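Monday, 2:15 pm. Reading shelf sort, Stevbridge room

Started on the reference books for the Cavar shelf. The pile from Praltlow is still in its boxes and can wait. I want the filing order settled first, so I'm trying it at the small table with the blue three-slot organizer before ordering any more of them.

Slots for now, left to right: maps and travel, language, everything else. Books go in upright. The front of the organizer is lower than the back, so a cover tilted a little toward you on the way in clears the front easily. 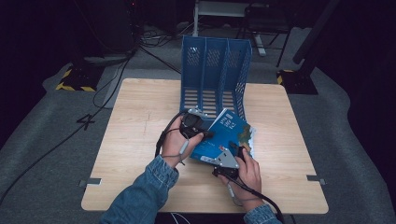 Thin paperbacks are the problem. One alone in a slot leans and then slides down, and after a week it has a curl in it. Two or three together stand fine. I would fill one slot properly before starting the next and leave the gaps for later.

Catacutan quoted us for organizers in packs of 50, far more than we need. The catalog list has 600 titles on it, but most of those stay on the long shelves. Only the ones people pull out every week belong in the slots, some 100 at a guess. Will ask if they sell half packs.

Item 2832 on the list is entered twice, once under maps and once under language. Kept the maps entry, crossed out the other.

Tried right-hand slot first as well, filling toward the left. It suits me better, being right-handed, but the labels would have to be redone.

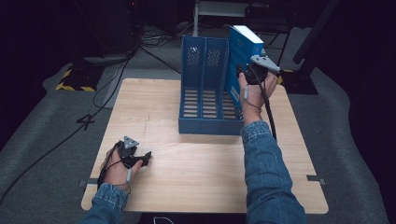
Brahim Abdel Hamid read the above and would rather go by height than by subject, tall books on the right, with a colored dot on the spine for the subject. He also wants the everything else slot dropped, as it fills up first and then people stop looking in it.

Dots are fine with me. Not sure about height. Will run his order until the end of September and write down what gets put back in the wrong place.

To do: dots, new slot labels, fix the list, mail Catacutan.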